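Small square table wobbles on old floor, what do I put under it?
Posted in Home & Repair

Shih-chieh Au
We moved into a rental in Fledport in May and the floor slopes like crazy. My little square table rocks every time I lean on it. Folded cardboard lasts a day or two and then squishes flat. I'd like something that won't scratch the wood floor — the deposit is 926 dollars and I want it back!

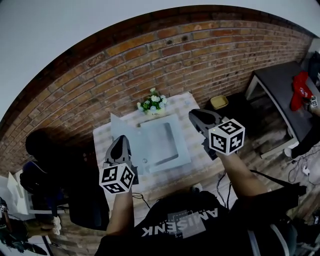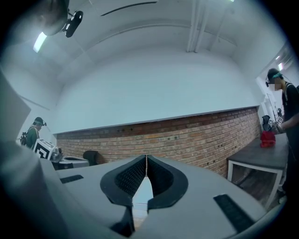

First one is the table from above, second was taken in the same room.

pirnonpat
Get the screw-in leveling feet. Mine were a pack of 6 from Rolix and they came with felt on the bottom. Flip the table, drill a small hole in each leg, tap in the insert, screw in the foot. Took me nearly 25 minutes and most of that was hunting for the drill bit. Check that your legs are thick enough first, mine were fine but my sister's split.

carhuamaca_kid
just turn the table a quarter turn lol. worked for me

Shih-chieh Au
Tried turning it and it's better by the window but still rocks a little. Ordering the feet. Do the 5/16 ones fit most legs or do I need to measure?

pirnonpat
Measure. I didn't and had to send the first set back.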